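Where Old Furniture Goes in Studby

On the first weekday of every month, the loading dock behind the former cannery in Studby opens at seven. By eight there is usually a line of pickup trucks down to the rail crossing, most of them carrying the same things: couches, bed frames, desks and kitchen tables.

Bulky waste used to be collected at the curb. Residents called the town, got a date and dragged their furniture out the night before. The town ended that service in November, when the hauling contract came up for renewal and the price went past what the council would pay. Households can now bring two large items a month to the dock at no charge. Anything beyond that costs $15 apiece.

The dock is run by Altum, a salvage company that also works in Lengate and Nuttall. Its crew sorts everything on the spot. Mattresses go into a closed trailer. Metal frames go into a scrap bin. Upholstered pieces are the hardest to place, and most still end up in the county landfill. Solid wood is set aside under the roof, out of the rain.

In its first winter the dock took in 962 items. Of those, 215 were wooden pieces judged good enough to repair or sell as they were. Another 156 were taken apart for lumber and hardware. The rest was scrapped, shredded or buried.

Those numbers are better than what curbside pickup managed, mainly for one practical reason. A table left on the grass overnight gets wet, and a compactor truck makes no distinction between a good table and a bad one. At the dock, somebody looks at each piece before it goes anywhere.

The change has not pleased everyone. People without a truck have to borrow one or pay a mover, and in the apartment blocks near the river that has meant more chairs and dressers left beside the dumpsters. The town now sends a crew around on Fridays to pick these up, a cost that was not in the original plan. A pickup service for older residents is being tested on 70 streets, with a small fee per visit.

Repairs are done in a shop at the other end of the building. Legs are glued, drawers are refitted and tops are cleaned. Sanding is kept to a minimum. It takes time, and buyers seem willing to live with a few scratches if the price is right. A kitchen table sells for about a third of what a comparable new one costs, and most are gone within two weeks.
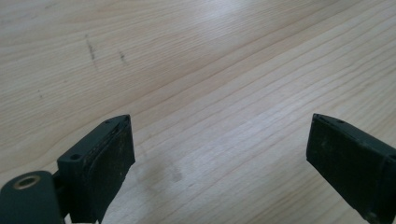
Pale wood grain with a few small marks on the surface.

Lengate is considering a similar dock and has asked for the Studby figures before its budget is written. Nuttall, which is larger, still collects at the curb but has started sending a flatbed ahead of the compactor to pull out wood and metal.

In Studby the next question is space. The covered area fills up by midmonth, and pieces that could be sold are sometimes turned into lumber to make room. Altum has asked to lease a second bay. The council is expected to vote on the lease before summer — along with a proposal to open the dock on a second morning each month.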